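**Staseto** é um clube estudantil de robótica, de simulação principalmente, e também o nome da competição interna que o clube organiza. Funciona em Jevmont. Não confundir com o simulador Skendilent, que é a ferramenta usada pelo clube (ver *Software*).

Artigo em construção, última revisão geral em 30/05/2020. Faltam fontes na parte de pontuação.

## Origem

O clube começou como disciplina optativa. Uma turma, nove alunos, um único braço de mesa com folga na terceira junta. A professora responsável, Annatjie Shezi, dava a parte de cinemática e deixava os alunos com o braço no resto do tempo. Fila para usar. Quem ficava por último quase não mexia.

Daí a ideia de passar o grosso do trabalho para simulação. No segundo período a disciplina perdeu os créditos por mudança de currículo e virou atividade livre, com o nome Staseto. O nome não significa nada em particular, saiu de uma lista de palavras geradas por um script de um aluno e ficou.

O braço físico continuou em uso, mas só para a etapa final dos projetos.

## Organização

Entrada livre para alunos de qualquer curso. Não há prova de seleção. Quem chega passa por um período de adaptação de três semanas, com exercícios individuais, e depois escolhe uma equipe ou monta a própria.

As funções dentro da equipe, na prática:

- **controle**: escreve a política ou o planejador, ajusta ganhos
- **cena**: monta objetos, texturas, luz, posição da câmera
- **dados**: grava episódios, limpa, separa treino e teste
- **relatório**: caderno da equipe, gráficos, texto final

Em equipe pequena a mesma pessoa faz duas ou três coisas. O regulamento só exige que o caderno tenha um responsável com nome na capa.

Reuniões gerais quinzenais. As equipes marcam as próprias por fora.

## A competição

A competição Staseto é anual e interna, embora equipes convidadas já tenham participado fora de classificação. A final costuma cair em maio. O formato mudou algumas vezes, o atual é este:

1. **Fase de cena.** Cada equipe entrega uma cena própria, com objetos, iluminação e uma tarefa descrita em até uma página.
2. **Troca.** As cenas são redistribuídas por sorteio. Ninguém compete na própria cena.
3. **Fase de controle.** A equipe tem 14 dias para fazer o robô cumprir a tarefa recebida.
4. **Rodada cega.** A organização altera posição dos objetos, luz e textura do piso e roda o controlador sem aviso.
5. **Defesa.** Apresentação oral curta, perguntas da banca e das outras equipes.

A troca é a parte mais discutida. Cena mal feita prejudica quem recebe, cena fácil demais dá pouco ponto a quem fez. O regulamento tenta equilibrar com uma nota de cena dada pela equipe que a recebeu, e que a banca pode corrigir.

### Pontuação

Total dividido entre cena, controle, rodada cega e caderno. A rodada cega tem o maior peso. Cada controlador roda oito tentativas na rodada cega, com sementes iguais para todas as equipes que pegaram cenas do mesmo nível.

Penalidades por: colisão com o piso, objeto derrubado fora da área de trabalho, uso da posição verdadeira dos objetos (só se pode usar a imagem e o estado das juntas). Esta última desclassifica a tentativa inteira.

Empate decide-se pelo caderno. [carece de fontes]

### Troféu Moodley

O Moodley é o prêmio dado à melhor cena, separado da classificação geral. Trata-se de uma peça impressa em 3D, um par de dedos de garra fechados sobre um cubo. A equipe vencedora guarda por um ano e devolve. A peça atual é a segunda, a primeira quebrou em um dos dedos e foi colada, depois aposentada. O arquivo do modelo fica no repositório do clube.

## Software

**Skendilent** é o simulador adotado desde a mudança para atividade livre. Motor de física com corpos rígidos, renderizador próprio, interface em Python. Foi escrito por ex-alunos e é mantido pelo clube, com poucas pessoas mexendo no núcleo e bastante gente mexendo nas cenas.

Características mais citadas na documentação:

- câmera virtual fixada em qualquer elo do robô, inclusive no punho
- modelo de lente com distorção ajustável
- granulação e desfoque leve aplicados depois da renderização
- sorteio de texturas e cores a cada episódio
- gravação sincronizada de imagem, juntas e comando

A distorção e a granulação foram acrescentadas depois de uma edição em que quase todos os controladores treinados com imagem limpa falharam no braço físico. As retas do mundo real chegavam curvas pela lente barata do clube, e as redes nunca tinham visto isso. Desde então o perfil padrão da câmera já vem com as duas coisas ligadas. Dá para desligar, mas a rodada cega liga de novo.

Limitações conhecidas: contato entre peças finas ainda instável com passo de tempo grande; sombras simplificadas; objetos flexíveis não suportados. Cabos e tecidos estão proibidos nas cenas por esse motivo.

## Trabalho das equipes

### Cenas de painéis e postes

Um tipo de cena bastante comum entre os iniciantes usa formas simples, blocos, barras e superfícies planas de cor lisa ou listrada. Monta rápido, roda rápido em máquina modesta. A dificuldade fica na percepção: a garra tapa parte dos objetos justamente na aproximação, e o controlador tem que decidir com o que sobra na imagem. 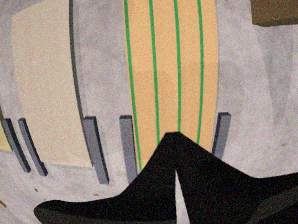

*Cena simulada com a garra diante de um painel laranja de listras verdes; postes cinza ao lado.*

As listras servem de referência visual. Como correm ao longo do painel, uma equipe pode estimar a orientação mesmo com a ponta da peça escondida. Em painel liso, como o bege da mesma cena, resta a borda, e o erro de ângulo costuma ser maior segundo os cadernos. Os postes entram como obstáculo na maioria das tarefas desse tipo, e encostar neles desconta ponto.

O piso manchado é intencional. Nos primeiros exercícios usava-se piso de cor única e os alunos separavam objeto de fundo por limiar simples, o que passava em todos os testes e não ensinava grande coisa. Com manchas e variação de tom o limiar falha e é preciso outra abordagem.

### Métodos usados

Variam conforme a turma. Os mais freqüentes nos cadernos:

**Servovisão clássica.** Detecta linhas ou cantos, calcula o erro na imagem, corrige. Funciona bem com painéis listrados depois de compensar a distorção. Costuma perder a referência quando a garra chega perto.

**Imitação.** Um aluno teleopera o robô simulado com um controle de videogame, grava episódios, treina uma rede pequena. Exige disciplina na coleta, demonstrações tortas viram política torta. O clube mantém um guia interno sobre isso, bem curto.

**Planejador com estimativa de pose.** Menos comum. Mais lento de montar, mas as equipes que o usaram foram regulares na rodada cega.

Misturas são permitidas e hoje são quase a regra: aproximação aprendida, fechamento da garra programado à mão.

### Passagem para o braço físico

Opcional, fora da pontuação. As equipes que querem levam o controlador para o braço de mesa, com objetos de papelão cortados nas medidas da cena. Cada uma tem direito a uma tarde de uso por edição, com um membro sempre junto do botão de parada. Resultados vão para um apêndice do caderno, inclusive os ruins. Shezi pede que se anote a falha antes de tentar consertar, regra que aparece escrita na parede da sala e em quase todo caderno.

## Ensino

Além da competição, o clube oferece um curso introdutório de 14 encontros, aberto a alunos de fora. Conteúdo: transformações, cinemática direta e inversa, modelo de câmera, calibração, controle por imagem, coleta de dados. O último bloco é um projeto livre no Skendilent.

O material é distribuído em cadernos executáveis. As soluções não são publicadas, apesar de circularem versões antigas entre os alunos.

## Críticas

- **Custo de entrada.** Renderizar com perfil completo de câmera pesa em notebook comum. O clube criou fila de máquinas compartilhadas, que lota perto da final.
- **Subjetividade da nota de cena.** Já houve recurso em mais de uma edição. Regulamento revisto, reclamação continua.
- **Distância do hardware.** Parte dos alunos termina o ano sem tocar no braço. A etapa física obrigatória foi proposta e recusada por falta de horário na sala.
- **Documentação do Skendilent.** Incompleta, partes descrevem funçoes que mudaram de nome.

## Ver também

- Distorção de lente
- Aleatorização de domínio
- Servovisão
- Aprendizagem por imitação

## Notas

1. O regulamento chama de "cena" o conjunto de geometria, luz, câmera e tarefa. Em edições antigas o termo era "mundo".
2. "Rodada cega" refere-se à equipe, que não conhece as alterações. A banca as conhece.
3. A numeração das edições pula uma, erro de contagem no primeiro cartaz que acabou mantido nos seguintes.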